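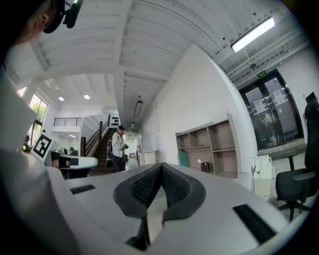
Hand-held gripper comparison: finger pads, marker cubes and wrist load

The November round of gripper trials compared two finger sets and two ways of tracking the hand-held units. Asanka Pathirana ran the sessions and Deepak Lodhi handled calibration and replay. The purpose was to settle on one configuration before the units go to the Jovdale site.

Finger sets. Set A is the Griltska fin-shaped finger with a textured mesh pad on the inner face. Set B is the same finger with the pad removed and the bare inner face left exposed. Each set was used for 96 pick-and-place attempts on the same mixed tray of objects: bottle caps, folded cloth, short lengths of tube, and a thin card. Operators were told to grip once and not to correct a bad grasp.

Set A completed 90 of the 96. Set B completed 61. Most of the Set B failures were tube sections rotating in the grip during the lift. The thin card was the one item where the bare finger did better, as the mesh tends to catch the card edge and bend it before the tips close. We are keeping the pad and will trim it back slightly from the tip on the next batch.

One pad lifted at a corner late in the trial. Deepak reattached it with the original adhesive and it has held so far, but the bond should be checked at the start of each session. A loose corner changes the closing width enough to affect the replay.

Tracking. Pose was estimated in two ways: from the unit's own camera, using visual-inertial odometry, and from an external camera looking at marker cubes fixed to the gripper bodies. Camera-only tracking worked well in the open part of the room and poorly when an operator turned to face a blank white wall at close range. In those segments the estimate drifted and had to be discarded. The cube method does not depend on wall texture, but it needs a clear line of sight to at least one face, and two faces give a noticeably steadier rotation estimate.

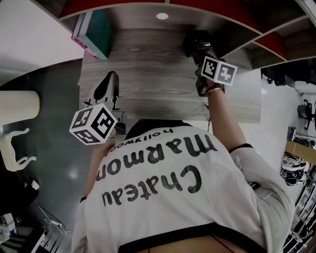 Two-handed work is where the cube method needs the most care. The arms come together over the work surface and one gripper can easily hide the other. The cube on the black gripper, in the right hand, has two faces toward the camera, and the one on the white and gray unit is tilted to show three. With both hands held apart like this the solver has what it needs for each unit. Dropouts came mainly when the wrists crossed, and the longest gap in the logs was 40 frames. Gaps of that length are filled from the odometry and flagged, so that anyone training on the data can exclude them.

Controller. Replay was done on the Mulgate arm with the Alexiou controller in position mode. The default acceleration limit smoothed out quick wrist turns and made the arm arrive late at the grasp point. Raising the limit fixed the lag but introduced a small overshoot when the arm stopped above the tray. Deepak settled on a value between the two and added a short hold before finger closure. The settings file is in the shared folder under the trial name. Please do not edit it in place; make a copy.

Operator load. Asanka noted that the cube mount moves the balance point away from the palm and that wrists tire after around 40 minutes. A shorter mounting post is being printed. It will bring the cube closer to the body of the gripper, and the offset between cube and fingertip will have to be measured again for every unit.

Still open: pad wear over a longer run, and whether a second external camera removes the crossed-wrist dropouts. Anyone with a spare global-shutter camera and a matching lens should contact Deepak before the next session.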